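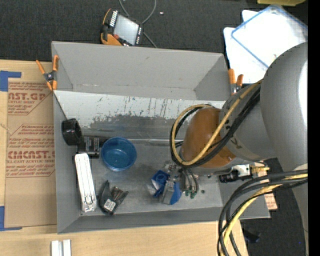
빈 피킹 셀 케이블은 얼마나 자주 다시 묶어야 하나요?
2주에 한 번, 화요일 오전 가동 전에 합니다. 중간에 손목 축을 크게 돌리는 작업이 들어오면 그날 저녁에 한 번 더 봅니다.

Stunum 셀 정비 회의록 (8월, 화요일 오후 4시)
참석: Thu Vũ, Musa Adeleke, Peninah Makokha, 그리고 받아 적는 저 Ikechukwu Garba

위 문답은 Peninah가 새로 온 분들한테 하도 자주 받는 질문이라 회의록 맨 앞에 붙여 달라고 해서 넣었어요. 다음 달에도 그대로 둘게요!

1. 케이블
지난번 정비 뒤로 집기 사이클이 1,468회 쌓였습니다. Musa는 그리퍼 쪽 고리가 너무 헐렁하다고 하고, 저는 더 조이면 손목 돌릴 때 당긴다고 했고요(이 얘기로 한참 갔습니다). 결국 지금 길이는 그대로 두고 묶는 위치만 팔 쪽으로 조금 올려 보기로 했어요. 담당은 Musa.

2. 통 고정
통 테두리의 주황색 스프링 클램프는 계속 쓰기로. Thu 말로는 통이 조금만 밀려도 집는 높이가 어긋난대요. 클램프를 풀었다 다시 물리면 꼭 원점 확인부터 하고 돌립시다. 저도 지난주에 빼먹었다가 혼났습니다 ㅠㅠ

3. 그리퍼 청소
1,000회마다 닦기로 했던 걸 509회로 당기자는 Peninah 의견, 다들 찬성. 숫자가 왜 이렇게 애매하냐면 Plonum 쪽 점검표 주기에 맞춘 거라서요. 마른 천만 쓰고 세정제는 쓰지 않습니다.

4. 부품
커넥터 예비품은 Danladi에 주문했는데 아직 답이 없어요. Thu가 내일 전화해 보기로 했습니다.

5. 기타
점검 기록은 공용 폴더에 올려 주세요. 자기 노트에만 적어 두면 제가 못 찾아요... 다음 회의는 같은 시간, Oluwatosin Okeke도 들어옵니다.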